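### 3.2 Sorting loose items into open boxes

The second activity at the Fillwood site dealt with small items left out on a work table. Each session began with a mixed set spread over the wooden top and one open box placed to the left. The person at the table was asked to clear the top into the box in any order they liked, with no instruction on how to arrange the contents. We ran 28 sessions in November, each lasting up to 300 seconds, and noted the order of the items and where in the box each one came to rest.

Boxes were shallow enough for the whole floor to be visible from above. Partly filled boxes were of most interest to us, as the space already taken seemed to guide where the next item went (Figure 4).
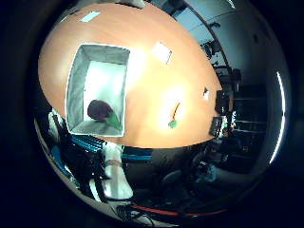 **Figure 4.** Open box on the orange tabletop, with a dark brown rounded item and a bright green one inside. Small white pieces and a green item with a thin brown stem lie on the table.

The larger, rounded items tended to go in first. People often set them against a wall or in a corner – the lower left was a common choice – and placed the next one touching it. The rest of the floor could stay empty for some time. Flat pieces such as cards were usually left until late, and in 6 sessions at least one was still on the table when time ran out.

Stemmed items were handled differently. Most people picked them up by the thicker end and laid them down on their own, away from anything heavy. We return to this in Section 4, where the Fillwood sessions are compared with those held at Florkivach using deeper boxes.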